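I cleaned out my closet over the weekend and ended up with more shirts in the donate pile than on the rail. Most of the ones I let go were polyester blouses I bought for work and never liked wearing. They cling, and they hold on to deodorant smell even after a hot wash.

What stayed was mostly cotton and linen. I have two button-downs from Inavia that I wear almost every week. The collar on the blue one is starting to fray, but the body of the shirt is fine, so I'll keep it for weekends. The white one still looks good under a sweater.

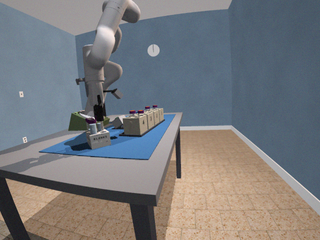 Is linen worth it if you hate ironing?

I think so, as long as you buy a heavier weave and hang it up damp. My Prurkari shirt gets a few creases at the elbows by noon and that's all. The thin one I had before it looked slept in by the time I got to my desk.

Sizing is still a pain. I take an 8 in Inavia and the same in Figueiredo, but the Figueiredo is tight across the shoulders and long in the sleeve. I roll the cuffs twice and leave the top button open. If I bought it again I'd go up a size and have the sides taken in.

Next on the list is a plain flannel for the cold mornings we still get in March. There's a secondhand store in Grallaldale that had a whole rack of them last time I went, mostly men's, and I don't mind that for flannel. I'll try to get over there before the warm weather stuff comes out.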